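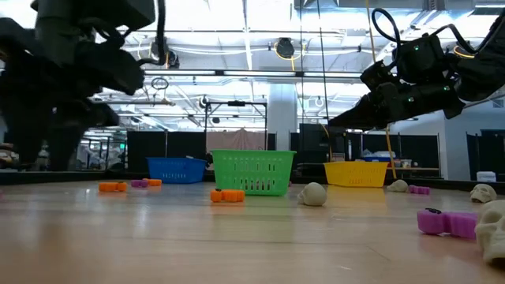 Re: [Stirkura-list] Sorting the small parts bin

Hi all,

On 28 May 2021, a list member wrote:
> Do you sort by color or by kind? I have 835 bits in
> one tub and I'm losing my mind. Are baskets any good?

Color, every time! I tried going by kind first and spent a whole evening arguing with myself over which pile the odd ones belonged in. Now it's plastic baskets (blue, yellow, bright green) at the back of the table and everything spread out in front, orange bits, purple bits, little skulls and all. The slots are handy too, you can peek in without tipping anything out.

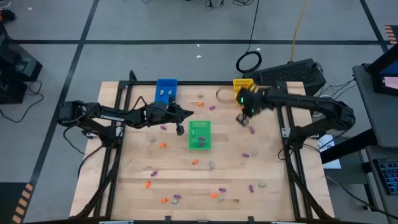 Purple in the green basket, orange still out on the table.

Mine came from Zemico in a pack of 10, and I think Pichon has them in July. Do a handful at a time and stop when you're sick of it. I've got 2 spare if you want them, just write me off-list.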